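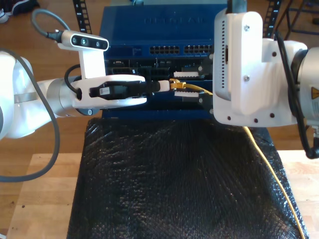
Daichi Ogura wrote in his feedback sheet that a yellow cable must be faster than a grey one, or why would anyone pay for the colour? Fair question, wrong answer. The colour of the jacket tells you what somebody in purchasing liked. If a site keeps to a colour scheme, it tells you a bit more, but I have yet to visit one that kept to it for longer than a year.

Unit 4: Cables, switches and the bench they sit on

Before the session, read the Clinthorpe handout on connectors. Skip its page on "premium" leads.

Ports. An Ethernet plug goes in one way up and should click. A plug that is in without having clicked is a fault waiting for you on a Sunday. Tug it gently. Do not trust the light alone - it shows a link, and a link can be poor.

Bags and wrapping. Black crinkly bubble-type bags get called anti-static by almost everyone. Some are. Colour proves nothing, so look for a printed mark or the supplier's sheet, and if you find neither, treat it as padding. Nor should you run a powered switch on top of its wrapping, whatever the bag is made of.

Cable runs. Leave slack, and keep the bend wide where the lead drops over an edge. Rebelo will sell you a clip for this. So will a stationer.

The bench itself. Clear sheet over wood is popular in workshops, and I am not convinced. It shows every smear.

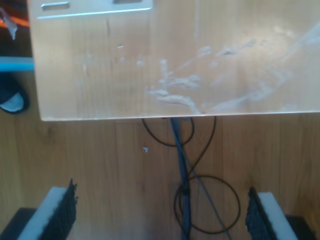

Plalano's advice, read out by one of last year's group, was that any whitish mark on a clear panel will polish out. I doubt it. Dried glue, scratches and the remains of a protective film can look much the same from a step away, and each wants different treatment. Run a fingernail across first. If it catches, polish may only make a shiny scratch. Film residue may lift with warm soapy water. Keep solvents off until you know what the sheet is, as some will craze acrylic.

For next time: bring one lead you believe to be good, and be ready to say how you know. "It came from Clastard" will not do.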